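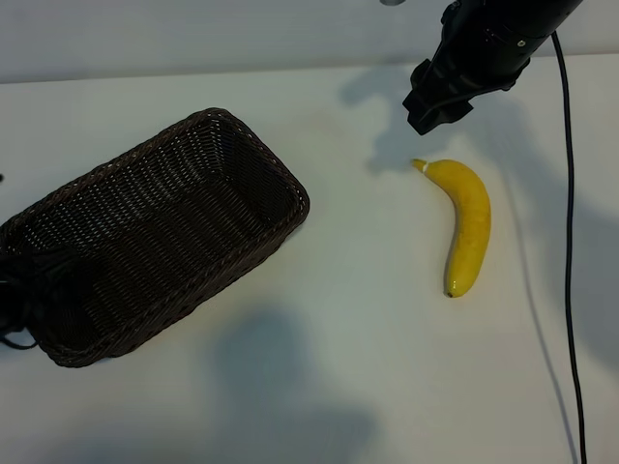 Three Grippers, One Banana
By Huiling Cao
December 12, 2018

In the test room of Itix, a small automation company in Rakville, the word "banana" is used as a unit of difficulty. A box is easy. A bottle is half a banana. When an engineer says that a new part is two bananas, the others understand that the week will be long.

I visited the company in November, when the team was comparing three grippers for a customer who packs fruit for offices. The job sounds small. The arm must take one banana from a white table and put it in a wicker basket. A child of two years can do it, and the child will also eat the banana, as the team leader remarked to me.

The difficulty begins with the shape. A curved fruit has no flat sides, so the fingers meet it at a different angle at every point. If they close near the stem, the heavy end swings down during the lift. If they close in the middle, the grip is better balanced, but the fruit may roll away before both fingers touch it. The basket brings its own trouble. Its rim is raised, and a banana that hangs crookedly will knock against it on the way in.

The first candidate was the Rurton, a gripper with two hard fingers. It is quick and simple to repair, and the engineers like it for these reasons. In 686 trials it completed 536. Most of the failures were of one kind: the fingers came down a little too near to the stem, closed on it, and the fruit turned.

The second candidate, the Qin, has softer pads and closes more slowly. I found it almost pleasant to watch. It failed less often, but each pick took longer, and the customer pays attention to seconds. The pads also become dirty and must be wiped, a task for which the team had not planned any time.

The third was a suction cup. It was tried for 200 picks and then put back in its drawer. On a flat package it is excellent. On a curved peel it lets the air in.

I had expected that the choice of the gripper would decide everything. The engineers spent much more of the day on the camera. It looks at the table from a fixed place, and the shadow of the arm falls exactly where the software is searching for the edge of the fruit. They moved a lamp, repeated the series, and moved the lamp again. Then there is the question of the cable. If it is too tight, it pulls on the wrist of the robot. If it is too loose, it hangs in front of the object that the camera must see.

By the end of my visit the notebook on the shelf showed 1,654 picks for all machines and all lamp positions together. The team was leaning toward the Rurton with the pads of the Qin glued to its fingers, a solution that neither manufacturer offers. The glue was still drying when I left for my train.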